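Notebook, gripper team
3 Mar 2018

Long one tonight, and a good one. Writing it up before I forget which screws went where.

Started with the left finger. The new struts came off the printer clean, no stringing in the triangles at all, so the slower outer wall setting from last week stays. I reamed the pin holes by hand and the pins went in with a firm push. Last time we had to tap them and cracked a strut, so if you're doing the spare pair, ream first, please! The drill bit is in the lid of the Stullon box, not with the others.

Right finger was the same story except one hole came out slightly oval. I put the pin in anyway and it has no wobble I can feel. Marked it on the inside with a dot of paint marker. Look at it again before the meet.

Pads. We have been arguing about pads since November and I think we can finally stop. The navy rubber is the softer batch and it is so much nicer than the hard stuff. The old pads skated right off anything round. With these you can feel the object settle through the handle, which sounds silly written down but try it and you'll see what I mean. I glued both with the contact cement and left them clamped through dinner. The left one has a tiny bulge near the tip where I used too much. Trimmed it with a blade.

Linkage next. Both fingers now close together from one squeeze, and the gap stays centered for most of the travel. Near full close the right side still arrives a hair early. I shimmed it with a strip cut from a soda can, and that took out most of it. A proper fix means reprinting the Ibarra bracket with the slot moved over 2 mm. File is edited, not printed yet.

Then picking practice, finally the fun part. The task sheet for the Cakisell round says small, floppy, and shiny objects, and beaded bracelets are all three at once. They are mean little things. The ring folds when you pinch it, the beads roll under the pad, and if you come in too low you push the whole thing ahead of you. On a soft surface it's worse because the fingertips dig in before they close.

What I learned, in no order:

Come in wide and late. Open all the way, get both pads down on either side of the ring, and only then squeeze. If one pad touches first the bracelet spins.

Large beads are easier than small ones by a mile. The big red ones give the pad something to hold. The small faceted ones want to be taken across one side of the ring, like picking up a piece of string.

Keep the wrist still during the squeeze. I kept lifting a little as I closed, and that is exactly when things drop. Once I made myself pause for a breath before lifting, I got 10 clean picks in a row on the red one. Ten! I may have yelled.

The white and pink one is the odd case. It likes to sit as an oval, and going across the narrow way works far better than end to end. I haven't tried turning the wrist to match it on every pick, only when it happened to be lined up. Somebody please test that properly.

Counted squeezes on the return spring too, because the last one went soft on us. It did 200 and still snaps open. I'd like to see it again after a week of everyone playing with it before I trust it.

Things that did not go well: the handle gets uncomfortable fast. My thumb was sore by the end and I have big hands, so the younger members are going to hate it. The Darolo grip shape was kinder and we should steal that curve for the next print. Also the trigger squeaks. Dry lube, not oil, because oil gets on the pads and then we are back to skating.

To do before next meeting:
Print the Ibarra bracket with the moved slot
Round off the handle where the thumb sits
Spare pads, cut but not glued, in a labeled bag
Check the oval pin hole
Try the small bracelet with the fingertips tilted in a bit more
Bring keys or a chain, something floppy that isn't beads

I really think we have a shot at the small objects part this year. The fingers feel like a tool now and I kept wanting to do one more pick. If you get time with it before the meeting, write down what you tried, even if it flopped, and put your notes on the next page so they stay with these.

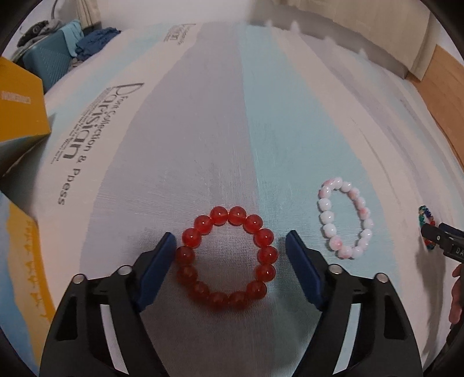
Fingers open over the red bracelet, white and pink one next to it.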